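# Tretex 矿物肌理涂料(中灰)

Tretex 是 Zamport 的室内墙面肌理涂料,单组分,开桶加少量清水搅匀即可施工。

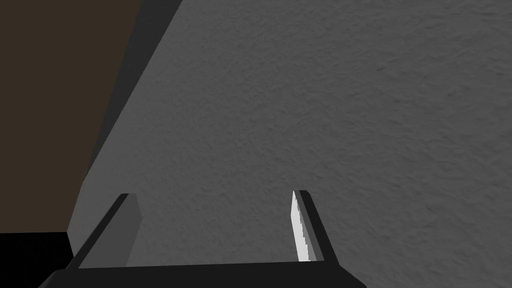 适用于客厅、走廊、楼梯间和小型商铺的内墙,也可以用在石膏板隔墙上。不建议用于淋浴区、地面以及长期接触油烟的灶台后墙。卫生间干区可以使用,但必须另加 Kamel 罩面。

## 规格

| 项目 | 内容 |
|---|---|
| 货号 | 673 |
| 包装 | 11 公斤/桶 |
| 颜色 | 中灰、米白、浅褐 |
| 光泽 | 哑光 |
| 稀释 | 清水,不超过重量的百分之五 |
| 表干 | 两小时 |
| 重涂间隔 | 六小时 |
| 储存 | 五度以上,避光,防冻 |

同一面墙请使用同一批号。批号印在桶盖侧面,不同批次的灰色可能有细微差别,补货时请把原批号告诉我们。

## 基层要求

基层应平整、干燥、无浮灰。旧乳胶漆墙面如果附着牢固,用粗砂纸打磨后除尘,再涂一遍 Kamel 底漆。起皮、粉化的部分必须铲除,并用腻子补平。新抹的水泥砂浆墙至少养护四周。

石膏板接缝要贴纸带,钉眼点防锈漆。涂料本身能遮住细小的不平,遮不住接缝开裂。

## 施工

1. 用低速搅拌器搅拌三分钟,静置五分钟后再搅一次。
2. 用不锈钢抹刀满批第一遍,厚度以盖住底色为准。
3. 间隔六小时,批第二遍。趁表面未干,用短毛滚筒或海绵做出肌理。
4. 收边处撕掉美纹纸,不要等到完全干透。
5. 需要罩面的,隔天涂 Kamel 哑光罩面一遍。

一面墙中途不要停工,接茬会留下痕迹。墙面较宽时安排两个人,一人批料,一人做肌理。与木饰面或柜体相接的地方,先装柜体再批墙,缝隙用同色密封胶处理。

冬季施工时室温不要低于十度。十一月以后发往北方的订单加保温外箱,不另收费。

## 清洁与修补

浮灰用软毛刷或吸尘器的圆刷头清理。没有罩面的墙不要用湿布反复擦,容易发亮。局部磕碰可以用剩料修补,修补面积最好做到最近的阴角或线条处。剩料密封后可保存六个月,表面结皮要整块取出,不能搅进去。

## 价格与配套

- Tretex 涂料,11 公斤:1000 元
- Kamel 底漆或罩面,小桶:191 元
- Parkier 抹刀套装:请向门店询价

试色小样可在门店领取,每位客户限领两种颜色。定制颜色需付全款,调色后不退不换。标准色未开桶的,收货后十四天内可以退货,运费由买方承担。

## 常见咨询

**能不能直接批在瓷砖上?**
不能。瓷砖需要先用界面剂和网格布处理,再批一层腻子找平。

**干了以后颜色会变吗?**
湿料偏深,干透后变浅。请以完全干燥的小样为准。

**可以自己施工吗?**
可以,建议先在一块废板上练习。肌理轻重和手法有关,整面墙最好由同一个人完成。

技术问题请联系 Wilmer Cusi,工作日上午九点到下午五点。来信请附上批号、基层种类和施工时的室温。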